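Foro de ayuda Kincaid > Equipos de sobremesa > Almacenamiento

El disco de datos desaparece del sistema a los pocos minutos de arrancar

janden_78
Tengo una torre con un SSD de sistema y un disco mecánico SATA para copias. Desde mayo, el mecánico se desconecta sin aviso: el explorador se queda parado y la unidad deja de existir hasta que reinicio. Los atributos SMART no muestran sectores reasignados ni pendientes, pero el contador 199 (UDMA CRC) ha subido a 78. ¿Cambio ya el disco o hay algo que probar antes?

Ekville
El atributo 199 registra errores de transferencia entre el disco y la controladora. No mide el estado de los platos. Con los atributos 5 y 197 a cero, el primer sospechoso es el cable de datos.

Procedimiento:

Apaga el equipo, corta la fuente con el interruptor trasero y mantén pulsado el botón de encendido unos segundos. Tumba la torre y retira el panel lateral.
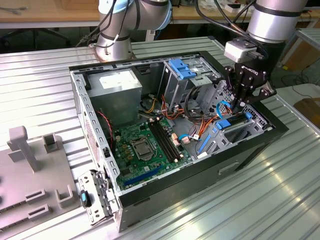 Anota el valor actual del 199 antes de tocar nada. El contador es acumulativo y no vuelve a cero al sustituir el cable; lo que interesa es si sigue creciendo. Monta un cable nuevo con pestaña metálica, sin dobleces cerrados junto al conector, y usa otro puerto SATA de la placa. Después copia un archivo de 30 GB y vuelve a leer el atributo. Si no ha variado, deja el equipo en uso normal hasta el viernes y repite la lectura.

Si aumenta con cable y puerto nuevos, queda la alimentación. Los adaptadores de Molex a SATA dan caídas de tensión en la línea de 12 V; el margen admitido es del 5 %, es decir, un mínimo de 11,4 V. Conecta el disco a una salida directa de la fuente — sin divisores — y comprueba de nuevo.

sternero
a mi me pasaba igual y era el ahorro de energia, ponlo en nunca y listo. llevo 3 discos asi sin problema

Ekville
La suspensión del disco puede explicar una pausa al despertar, pero no incrementa el 199. Conviene desactivarla durante la prueba para no mezclar síntomas. Lo mismo vale para la gestión de energía del enlace (ALPM), que en algunas placas sí provoca desconexiones.

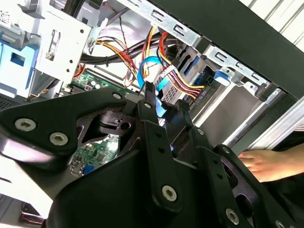 ¿Sirve cualquier cable SATA o tiene que ser de 6 Gb/s?

La especificación eléctrica del cable es la misma en las tres revisiones, de modo que uno antiguo en buen estado debería funcionar a 6 Gb/s. En la práctica importan el apantallamiento, el ajuste del conector y la longitud, que no debe pasar de un metro.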